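Software & Controls | Interviews

Jul 30, 2023
By Kirsty Cartwright

Pomare writes planning software for bin picking, the job of getting parts out of a container with a robot arm when the parts have landed any which way. The company works out of a unit in Brinbridge. I spoke to the engineer who leads its planning team, and we spent most of the time on grasp selection.

"People ask about the camera first," she said. "Finding a block is the easy bit for us now. Deciding which one to go for, and from which side, is where the time goes."

The planner is called Clunby. For each part it finds, it generates a list of possible grasps, throws out the ones where a finger would hit the bin or a neighboring part, and scores what is left. The default list is 400 grasps per cycle. Most are rejected early by a rough collision check that treats the gripper as two boxes. Only the survivors get the full check with the real gripper model, cables included.

"We left the cables out of the model for a long time," she said. "Then in May we put them in as a padded shape around the wrist, and the arm stopped choosing some very odd poses near the back wall." 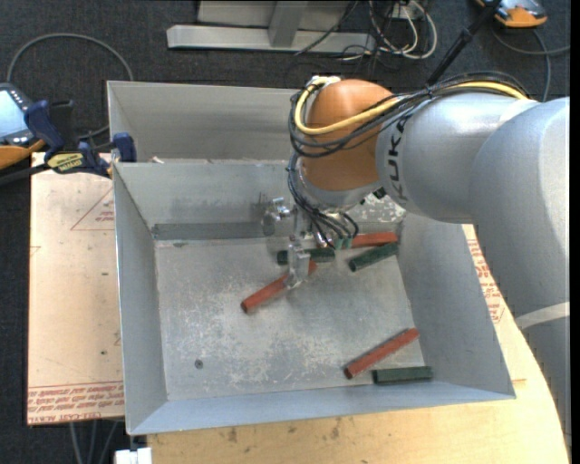
The gripper over a red block in the sheet-metal bin, with other red and green blocks on the floor around it.

Sloped walls cause their own trouble. A block resting against one can be seen well enough, but the approach has to be tilted, and tilting brings the wrist closer to the opposite side. Clunby handles this by planning the exit before the approach. If there is no clear way out with a part in the fingers, the grasp is dropped.

"It costs us a bit of planning time," she said. "I would pay more than that. A stop halfway out of the bin means someone has to walk over with the pendant and jog it free."

Median planning time is 193 milliseconds on the test cell's computer, down from a figure she would not give me. The regression suite has 49 recorded bin layouts, and every change to the scoring code is run against all of them overnight.

I asked what still fails. She named two parts lying side by side with no gap for a finger. The current answer is to nudge one with a closed gripper and look again. She doesn't like it much.

"It works, but the planner has no idea where the part will end up. We just take another picture."

A customer in Zasville is due to get the next release, with 2 engineers from Pomare on site for the first week.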